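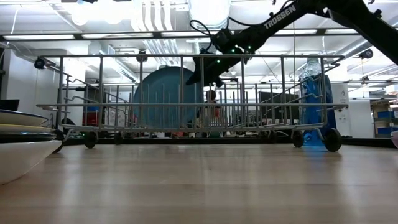 Surely a dish rack is a dish rack, a reader wrote to us in May after we'd mentioned we were planning a piece on washing up, and couldn't we find something more exciting to fill the page with? Well, we did think about it. Then we spent the better part of a Thursday afternoon in Funditley with a woman who has been washing up for other people for forty-three years, and came home and rearranged our own draining board before we'd even taken our coats off.

She would rather not have her name in print ("they'll all be round with their roasting tins"), so you'll have to take our word for it that she knows what she's talking about. She started in the back kitchen of a hotel, went on to school dinners, and for a long while now she has looked after the kitchen side of Collano, the lunch club that meets in the old chapel rooms at the top of the hill. She made us a pot of tea, gave us the good biscuits, and told us to ask whatever we liked.

We began with the obvious question, which was how anybody comes to have opinions about a rack.

"You get them by having a bad one," she said. "At the hotel it was a wooden thing, lovely to look at, I'm sure, and it went black in all the corners. You could scrub it till your arms dropped off and there'd still be a smell. So when I had a kitchen of my own I said wire, please, plain wire, and I've never gone back. You can see right through it, so you know what's underneath and what's been missed. And it weighs next to nothing, so you pick it up and wipe under it. People don't, you know. They wipe round it for years on end."

She likes a rack low and long, with short prongs that hold a plate on its edge. The tall ones with an upstairs for the cups she can't be doing with at all. A friend gave her one from Flusta as a present and it lasted a fortnight before it went to the jumble sale, where, she tells us with some satisfaction, it sold straight away to somebody who looked very pleased with it.

Give everything some elbow room

If there is one thing she'd like to say to the whole of Funditley, and she'd go door to door if her knees were up to it, it's that we all put too much in. A rack has a great many slots and we take this as an instruction to fill them.

"Two things in the rack and plenty of air round them, and they'll look after themselves," she said. "You pack it like a suitcase and you'll be there with a tea towel at bedtime. I do the big plates first and stand them well back. Then whatever's next goes a good way along. I don't mind if it looks half empty. Half empty is how I like it!"

But what about a family Sunday, we asked, thinking of our own sink, with the gravy boat and the trifle dishes and all the rest of it?

"Then you do it in goes. Wash some, leave them, go and sit down for a bit. Where's the fire?"

It was a hard point to argue with, and we had another biscuit.

She is also firm on what she calls the see-through things. Clear plates are a great favourite of hers, glass or plastic, she isn't proud, and she puts up with them being a nuisance to look after. They show every mark, and what's more they disappear. She has put her hand on a clear plate in a rack more than once without knowing it was there. Her answer is to stand it next to something with a good strong colour, a teal plate or a red tray, so that your eye goes to that end and finds the clear one along with it. Bowls she keeps out of the rack altogether until the plates are done, and sets them down on the table by themselves. An orange bowl on a pale wooden top is about as cheerful a sight as a kitchen can offer, she thinks, particularly when the light comes through it.

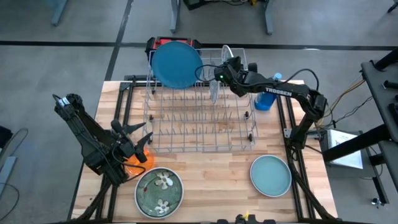
The table matters as much as the rack

We hadn't expected to talk about tables, but you can't stop her once she's started and we didn't try very hard. For years she did everything at the sink, elbow to elbow with whoever was drying, and it was only when the chapel rooms were being painted and everything had to be shifted that she found herself with the rack out on a wooden table in the middle of the floor. She never wanted it put back.

"You can get all the way round it, that's the beauty. One from this side, one from that side, and you're not forever saying excuse me. I said to them, leave it there, I'm happy."

Wood does need looking after if you're going to stand clean dishes on it, and she has her routine. A cloth wrung out as hard as you can manage, along the grain, then a dry one straight after. Oil every now and then when it starts to look thirsty. She keeps a spray bottle to hand, a blue one for choice so that it can be spotted from across the room, and she is very particular that it should be stood to one side when the plates are coming out. "You don't spray near a clean plate. I've had words with people about that."

As for what goes in the bottle, she has tried most things. She was loyal to Bastos for years until they changed the scent, and now she uses a drop of ordinary washing-up liquid in water and says the table is none the worse for it.

Putting away

By this time the tea was cold and she'd made another pot without our noticing. We asked about the part of the job that everybody in our house avoids, which is emptying the rack.

She laughed at that. In her view a rack that never gets emptied has turned into a cupboard, and a draughty one. At Collano the dishes go back on the shelf before the lights go off, every time, even after the Christmas dinner, when there were 200 plates to get through and the boiler had picked its moment. At home she does it while the kettle boils in the morning. She takes each plate by its top edge, straight up and out, and has a little look at both sides before it goes anywhere.

"Straight up," she repeated, showing us with a saucer. "If you tip it you catch the one behind. I lost a plate of my mother's like that, and I was in no hurry, I was only listening to the wireless."

Did she replace it? She did look, she said, and found one very like it in a shop window on the coast, but they wanted £100 for the set and wouldn't split it. She went in twice. The second time she came out with an egg timer.

Collano serves lunch from noon, and there is nearly always room at the end table. If you do go along, she asks that you scrape your plate before you bring it up to the hatch, and leave the forks in the grey tub.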